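Gallery: the grinder corner, July

Tadeo Leiva has been telling everyone the Zaidi grinder will fix our coffee. I have my doubts. It cost 705 dollars, the old one cost 70, and I drank the old one's coffee for 11 years without a grumble. Still, it's a handsome thing, all chrome and black with that red spout.
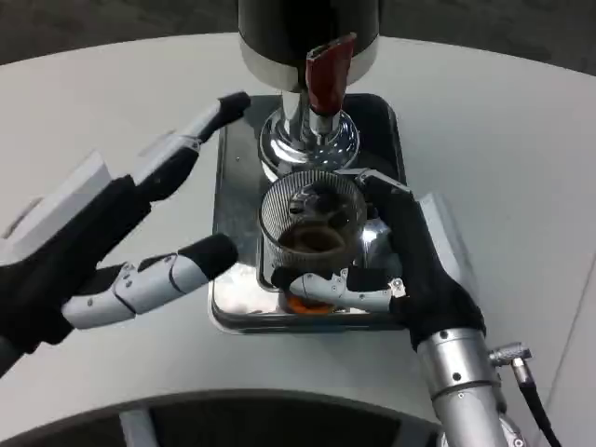
Celeste Cisternas reckons you can taste the difference straight away. Maybe – but she knew which cup was which. The maker promises up to 400 grams an hour, and I can't think who in this office needs that before lunch.

Grinding into a glass is Hatem's habit. He likes to see the colour of the grounds. I like a tin with a lid, and I've said so.

We'll do a proper blind tasting once Tươi Vũ is back with the beans. My money's on a draw.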